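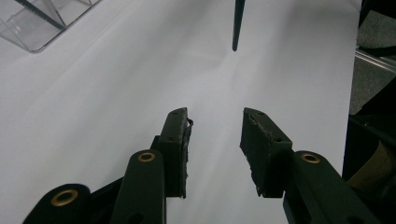
Off-white

Off-white is the name given to any color that would be white if it tried a little harder. The group takes in cream, ivory, eggshell, bone, pearl, linen and a long tail of shades that exist mostly on paint cards. All of them are very light, all carry a small amount of some other color, and most can be told apart only when two are placed side by side, at which point one of them will look dirty.

The term is used in paint, paper, cloth, plastics, bathroom fixtures and bridal wear. It has no fixed limits. A color may be sold as white by one maker and as off-white by the next, and wedding guests have been known to hold strong views on where the line falls.

Contents
1 Name
2 What makes a white off
3 Paper
4 House paint
5 Cloth
6 Matching and touch-up
7 See also

Name

The "off" in off-white has the same sense as in "off-key": close to the thing, and away from it. Many older names come from materials. Ivory, bone, cream, eggshell, chalk and pearl all point to something that a buyer might once have had in the house. Later names lean on places, weather and moods, and give less help. A shade called Morning Letter could be almost anything, and in the Brundow range it is a faint green.

Eggshell causes special trouble in English, as it is both a color and a level of shine. It is possible to buy eggshell in eggshell. It is also possible to buy it in flat, and to argue about this at the counter.

What makes a white off

A white surface sends back most of the light that falls on it, and sends back the different colors of light in near equal amounts. If it returns a little less blue, it looks yellow or cream. If it returns a little less of everything, it looks gray. Off-whites are commonly sorted into warm (yellow, pink or brown in lean) and cool (blue, green or gray in lean), with a third group called neutral, where makers put the ones that are hard to sell.

Lightness is often given on a scale that runs from zero for black to 100 for a perfect white. No wall paint reaches the top. Screens describe color in another way, with a red, a green and a blue value, each of which can go up to 255. This gives off-white a large corner of numbers to live in, and people who work with screens tend to pick one and then refer to it as white.

The eye is a poor judge in all of this. It adjusts to the light in a room within a short time and then reports that the walls are white, whatever they are. A gray-white sheet under a cool lamp and a cream sheet under a warm one can both pass, so long as they are never introduced to each other.

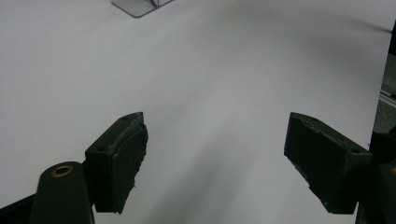 Uses

Paper

Paper made from wood pulp starts out brown or tan and is bleached to the desired lightness. Bright office paper often contains added brighteners, which take in ultraviolet light and give back a little blue. The result looks whiter than white next to an older sheet, and goes some way to explain why a page added to an old file is so easy to find.

Novels are often printed on cream stock, which is held to be easier on the eyes and is also thought to look more like a novel. Letter paper comes in a range of creams and ivories whose chief job is to signal that the sender did not take it from the printer. Cheap paper yellows with age and light, so that many whites become off-whites at no extra charge.

House paint

Off-white is the default color of rented rooms. It hides scuffs better than a bright white, offends few people and can be bought in large buckets. The Utura card lists 265 whites and off-whites, more than any other color group the firm sells. The Brundow card is shorter at 67, but the company also offers each at half and double strength, a practice that has done little for the peace of mind of its customers.

Trade painters tend to use a much smaller set. Many carry a single house white and apply it unless stopped.

Cloth

Raw cotton, linen and wool are naturally off-white. Cloth left this way may be sold as natural, ecru, greige or unbleached, generally in rising order of price. "Greige" has two uses: in mills it means cloth that has not yet been dyed or finished, and in homes it means a mix of gray and beige that someone has chosen on purpose.

White cloth drifts toward off-white with washing and wear. Blue rinses were a common household answer to this, as a trace of blue cancels some of the yellow.

Matching and touch-up

Matching an existing off-white is hard, even from the same can. The paint on the wall has aged and the paint in the can has not. A patch may dry to a close match at noon and show clearly by lamplight, an effect known as metamerism when two colors agree under one light and part ways under another.

The Quansah system gives each off-white a plain number in place of a name and stops at 848. It is well liked by printers. Havine, which makes tile, went the other way and calls its entire line of off-whites Havine White, telling them apart by batch.

See also

Beige
Bleaching
Color temperature
Eggshell (finish)
Magnolia (color)
White, for the real thing

This site uses cookies to remember your settings. By continuing to read, you accept our cookie policy. Accept | Manage choices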